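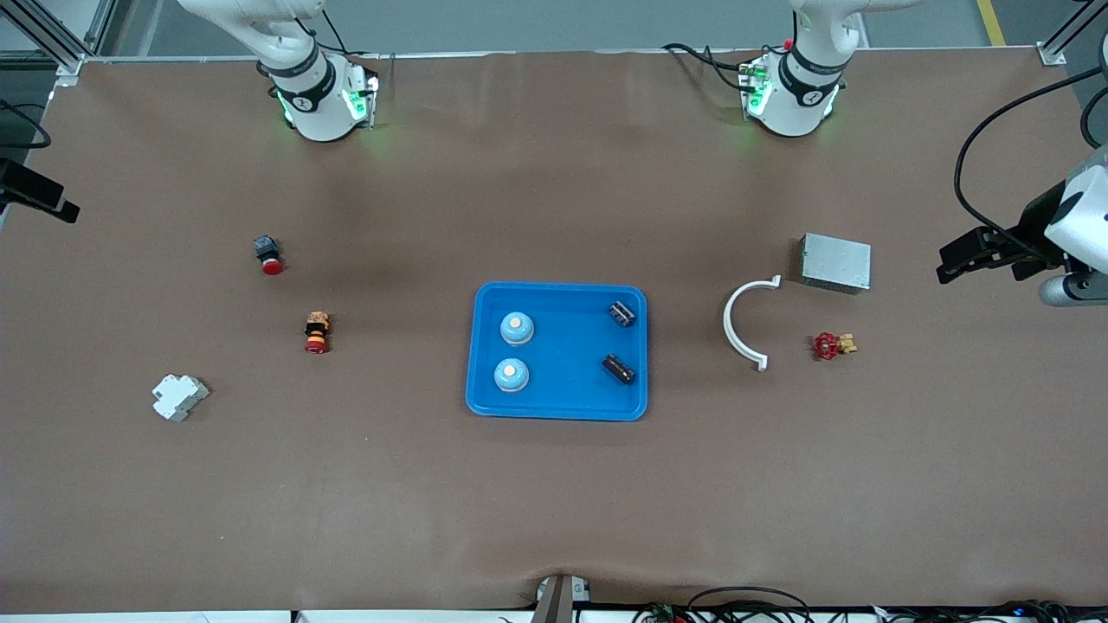
Blue plastic tray on a work table covered in a brown paper-like sheet. Photo: Dursun.

DURSUN OPENS REUSABLE TRAY WASHING LINE IN ARNIVHAM

ARNIVHAM, September – Dursun, a supplier of reusable plastic trays and crates to food and household goods packers, has put a second washing line into service at its Arnivham depot. The line washes, rinses and dries up to 2000 trays per hour and runs in two shifts.

Trays enter the line upside down on a chain conveyor. The wash stage uses water at 60 degrees Celsius and a low-foam detergent. The final rinse is fresh water, which is filtered and fed back to the first stage. Total time from loading to stacking is 6 minutes per tray. Drying is by blown air, and trays leave the line ready to stack.

The new line accepts all tray sizes in the Ukamus range, including models with rounded corners and raised rims. Older square-cornered crates will continue to be washed on the first line. Customers do not need to sort trays by size before return, but labels and film must be removed.

The washing equipment was built by Drekix and installed over the summer. Acceptance testing covered 101 production runs. Water use per tray fell below the contract limit in every run.

Return collections for customers within 90 miles of Arnivham will move to a daily schedule in October. Customers outside this area will keep their current collection days. Deposit rates are unchanged, and existing account numbers remain valid.

About Dursun
Dursun rents, collects and washes reusable transport packaging. The company operates depots for regional packers and distributors and has its head office in Arnivham.

Media contact
Dursun Press Office, Arnivham depot
Data sheets for the Ukamus range are available on request.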